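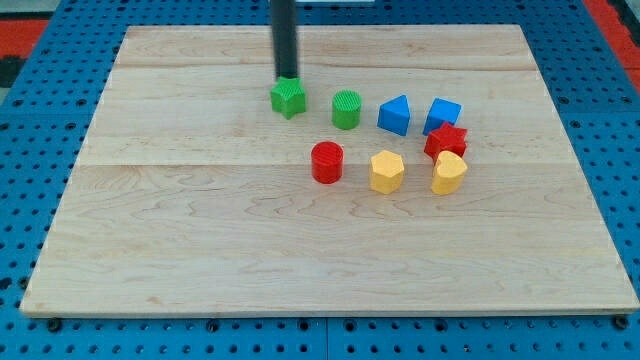 Bulamell shape blocks: frequently asked questions

Which shapes are in the set?
The range includes stars, cylinders, triangular prisms and cubes. The full list for each box is printed on the inside of the lid.

Why is the top of the block ridged?
The ridges are part of the moulding. They give some grip when blocks are stacked, but do not lock like studs. Do not sand them off.

Can blocks from an older Drareck box be mixed in?
Yes. Heights match to within 2 mm. Colours may differ slightly between batches — green more than blue.

How do I clean the blocks?
Lukewarm water and a little washing-up liquid. Use an old toothbrush for the ridges. Do not put them in the dishwasher.

And the board?
Wipe with a damp cloth along the grain and dry at once. Oil it once a year, in September if the heating is about to go on. Knots and darker streaks are natural and do not count as a fault.

The board has bowed. Can it be saved?
Lay it flat, hollow side down, for a few days. If it still rocks, contact Stasau for a replacement, part number 78.

Are single blocks sold?
Yes, through the Mercado spares page. Schools can order loose blocks in bags of 100. Orders above 1,000 pieces are quoted separately.

What is the return period?
See the delivery page. Oiled boards cannot be returned.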